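25 May 2025

Bottle-wall creep and headspace loss, run 4. Continues from the notes in the Folside binder. Copy to Radka Tomić when the second set of readings is in.

## Purpose

The passive rain sampler loses volume between collection and weighing. Glass bottles do not show the loss, or show it below what the balance can resolve. Plastic bottles do. I want to know how much of it is vapor getting past the cap and how much is water hanging on the inside wall and not draining when the sample is decanted. The two have been lumped together in every earlier entry as "transfer loss," and the correction Morven applied last season treats them as one number. I don't think that holds for a bottle that has stood in a warm cabinet.

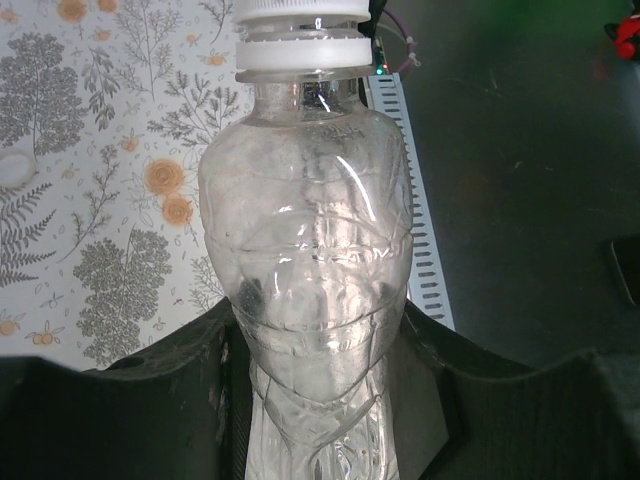

Wall retention should depend on the inner surface more than on the nominal volume. The glass sets from Stojanovska are plain cylinders and drain in one sheet. Retail drink bottles have grooves and ridges molded in for stiffness, and each groove is a ledge once the bottle is tipped. The clear one with the white screw cap is a good case: a horizontal groove around the middle, a curved one lower down, then diagonal ridges at the waist. Poured at a shallow angle, water can sit behind any of these. Poured fully inverted, it should clear the horizontal groove but I would still expect beads along the diagonals. A smooth-wall plastic bottle would separate the effect of shape from the effect of the material, and we have none of the right size.

## Setup

- Balance: Aradon bench unit, leveled, 40 minutes warm-up before first tare.
- Fill: deionized water, 50 g nominal, added by syringe through the neck so that the upper wall stays clean.
- Bottles: glass reference, grooved plastic, grooved plastic with film under the cap.
- Storage: cabinet in the back room, door shut, logger on the middle shelf.
- Decant: full inversion over a tared beaker, held still, no tapping.

Labels go on the shoulder from now on. Labels lower down came loose in run 3 and two bottles had to be dropped from the table.

Weighing order is dry bottle, filled bottle, bottle after storage, bottle after decant, beaker. The closure check is bottle loss on decant against beaker gain. If those two disagree by more than the repeatability of the balance, the row is void. I voided one row in run 3 that Morven would have kept. My reading of the procedure is that closure is checked first and the result looked at second, and I have written that into the sheet so we stop arguing about it.

## Notes during the run

First tare drifted. Restarted it with the draft shield closed and it held. The shield door on the Aradon unit has a loose upper runner and can look shut when it isn't. Push until it clicks.

Syringe delivery was repeatable once I stopped trying to read the meniscus and simply weighed each fill. The nominal figure is a target only. Every calculation uses the weighed mass.

Inversion time matters more than I had allowed for. The glass reference was finished dripping well before the timer. The grooved plastic kept giving single drops late in the hold, and the intervals between drops got longer with no clear end point. I fixed the hold at 59 seconds for all bottles. That number has no physical basis. The bench timer rolls over at the minute and resets its display, so 59 is the longest hold it will show.

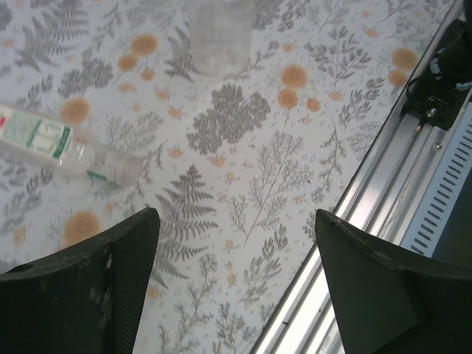
A longer hold would reduce the retained mass and make the plastic look better than it does in field use, where the operator inverts the bottle, gives it a few seconds, and moves on. For the correction factor we need the field number. For the mechanism we need the long-hold number. These should be two columns. The current sheet has one, and the older rows don't record hold time at all, so they can't be sorted after the fact.

Static was a nuisance. Plastic bottles wiped with a dry cloth read high and then settled. Switched to a damp wipe followed by air drying and the settling went away. Rows before that change are marked S in the margin. I would not use them for anything except the closure check, and with caution there too.

The film under the cap was cut by hand and did not seat evenly. On one bottle it wrinkled at the thread. I recapped it before the first filled weighing, so the row stands, but a punch would be better. Jikano sells a die close to the right diameter. I have asked for the drawing before ordering, as their catalog gives the outside of the tool and not the cut.

## What I think so far

Vapor loss through the cap is smaller than retention for short storage. With longer storage I expect that to reverse, and the crossover is the useful result. Nothing from this run can place it yet.

Retention does not look proportional to fill mass. It looks closer to a fixed amount per bottle, as it should be if the water is held on features of the wall. Morven's correction is a percentage. For a nearly full sampler the difference is hard to see. For a light rain event it will overcorrect or undercorrect depending on which events were used to fit it, and the fit file doesn't say.

Worn bottles are a separate question. Fine scratches on the inside would hold more water, or at least hold it differently. Scuffs visible from outside tell us nothing about the inner face. To check this, one bottle needs to be cut open and looked at under the stereo microscope.

## To do

- Add hold-time column, leave blank for runs 1 to 3.
- Repeat the grooved bottles with a short hold.
- Source a smooth-wall plastic bottle with the same neck thread.
- Runner on the draft shield.
- Ask Radka for the cabinet humidity log. The logger on the shelf records temperature only.
- Morven Cruickshank to send the original fit file with event dates, if it still exists.

Second storage weighing is due before the end of May. Bottles are on the middle shelf behind the logger, caps up. Don't move them to read the labels.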